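The House at Ondieki

Posted Sun 22 July by the Lunoleck drama desk

The House at Ondieki is a television family drama made by Borex and shown on the streaming service Lunoleck. It has run for two seasons so far, with five episodes in each, so ten altogether, and I've watched every one of them more times than I'd like to admit. I wrote the first version of this entry after season one and have been tinkering with it ever since!

Premise

The show follows three sisters who inherit a boarding house in the harbor town of Grostton. Ondieki is the name of the street it stands on (I spent half the pilot thinking it was the family's surname). The oldest sister wants to sell, the middle one wants to reopen it, and the youngest has been secretly living in the attic since their mother's funeral. That's all out in the open by the end of the first episode, so I'm not spoiling anything.

What keeps it going is the guest book. Their mother kept one for decades, with 1,309 signatures in it, and one name turns up again and again under different home addresses. Season one is mostly the sisters working out who that guest was. Season two is about what he wanted, and it gets a good deal darker.

Format and style

Each episode runs a little under an hour and mostly takes place over a single day. There's hardly any music, which threw me at first – you get gulls, pipes, a kettle, people shouting up the stairs. The third episode of season one plays out entirely in one guest room during a storm, and it's still the one I make friends watch when they ask if they should bother. 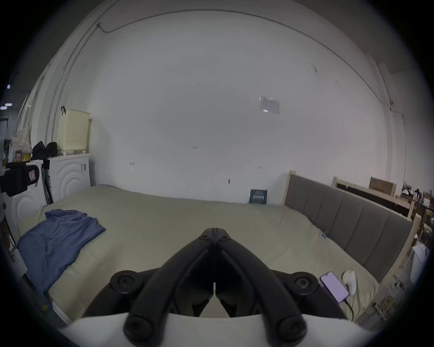 A bed with a gray padded headboard.

The dialogue is quick and people talk over each other a lot, so I'd turn the captions on. Some of the slang is made up for Grostton and never explained. You pick it up. By the season one finale I was calling bad weather "a lodger" around my own house.

Episodes

Season one came out all at once. Season two was released weekly, which I liked much better, though plenty of fans on the message boards disagreed with me (loudly). The fourth episode of season two is nearly double the usual length and was split into two parts in some regions, so if your listing shows an extra episode, that's why.

Reception

Viewers took a while to find it. The pilot is slow, and the business with the boiler goes on forever. Word got around once people reached the storm episode, and the attic reveal was argued over for weeks. The usual complaint about season two is that the oldest sister disappears for a long stretch in the middle. I missed her too, but I thought her return at the ferry landing was worth the wait.

Future

A third season is due in September. The trailer shows the boarding house with its shutters painted green and a "rooms available" sign out front, so it looks like the middle sister got her way. No episode count has been given yet, and I'll add it to this page when there is one.

Contact the drama desk | © Lunoleck fan pages | Back to top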